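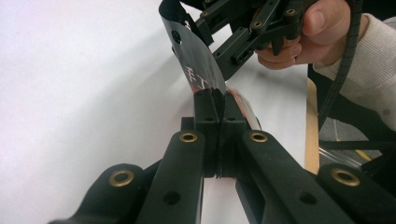
Wie ist die Folie vor dem Einlegen zu lagern?
Folienzuschnitte sind liegend, staubfrei und ohne Knick aufzubewahren, vorzugsweise in der Mappe, in der sie geliefert wurden.

5.2 Einlegen der schwarzen Folie

Der Abschnitt gilt für die Abdeckrahmen Tallon und Gimham. Zuschnitte anderer Länge als 56 cm sind vorab nach Abschnitt 4 zu kürzen.

1. Arbeitsfläche reinigen und Rahmen mit der Nut nach oben auflegen.
2. Folie an beiden Enden fassen und in einem gleichmäßigen Bogen halten. Die Folie ist dünn und darf nicht geknickt werden.
3. Unteres Ende etwa 6 mm tief in die Nut einführen.
4. Folie von unten nach oben ablegen und mit einem weichen Tuch anstreichen.
5. Die 2 Klemmleisten aufsetzen und handfest anziehen.

Hinweis: Auf glänzenden Oberflächen bleiben Fingerabdrücke sichtbar. Es wird empfohlen, Baumwollhandschuhe zu tragen.

Vorsicht: Schnittkanten können scharf sein. Folie nicht durch die Hand ziehen.

Ersatzzuschnitte sind über den Ruvness-Kundendienst zu beziehen.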